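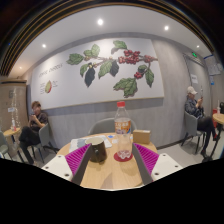 Round table, bottle on the dark-red coaster.

Friday, August, started just after lunch

Long one today, so bear with me, I want to get it all down before I forget which take was which. We were on the vocal for the second Nodora single (the slow one, the one that still has no proper title and is labelled "Slow one" on every drive we own) and I'm happy to say it's mostly there.

Started with the mic question again. Last week I'd been using the ribbon on everything and loving it, but on this song the low verses came back woolly, and the more I boosted the top the more hiss I got for my trouble. So I put the old Lekell condenser up beside it, same height, capsules as close together as I could get them, and recorded both for the whole session. The Lekell wins the verses easily. The ribbon is still lovely on the last chorus, where the singing gets loud and a bit of softness is welcome. I've kept both tracks for every take, so please don't tidy the folder!

High-pass is at 100 on the way in, nothing else. Compressor barely moving. I know some of you like to hit it harder at the start, and we can argue about it over the mix, but this voice goes from a murmur to full cry inside one line and I'd sooner ride the fader by hand later.

Takes: 11 full passes, plus odds and ends. Take 6 is the keeper for verses one and two. There's a little catch in the breath before the second line that I'd normally be tempted to fix, and I'm asking everyone to leave it alone. The bridge is a different story. None of the full passes had it, the pitch kept sagging on the long held note, and we went round and round until I dropped the backing in the headphones by a good bit and left only the piano and the drone. Much better straight away. I should have thought of that an hour earlier – same thing happened on the Mujić session and I wrote it in this very notebook.

Doubles for the chorus went quickly. Left and right, then a whispered one down the middle that I wasn't sure about and am now quite fond of. Tuck it at minus 20 or so low that you only miss it when it's muted.

Click trouble: the tempo map for the outro is still the old one from the demo, so the slowing-down at the end doesn't line up with the new harmonium part. Whoever opens the session next, the right map is in the Dider project, under the rehearsal folder, and it needs importing before anyone cuts the outro. I ran out of afternoon.

The label would like a rough by the end of the month with the spelling of the artist name checked on every file. They've put out songs with it wrong before, on one of the streaming sites, and it took ages to get changed. I've renamed the bounces. The stems still need doing.

Left for next time:
outro vocal, after the tempo map is sorted
one more go at the harmony above the bridge, lower headphones from the start
comp the last chorus from the ribbon track
find out what is buzzing on channel three – swapped the cable, still there, so my money's on the preamp
new colour labels for the patch bay, the old ones are peeling

Session backed up to both drives at ten to seven.

Studio notebook | Contact the studio | All recordings and notes © their makers | Back to top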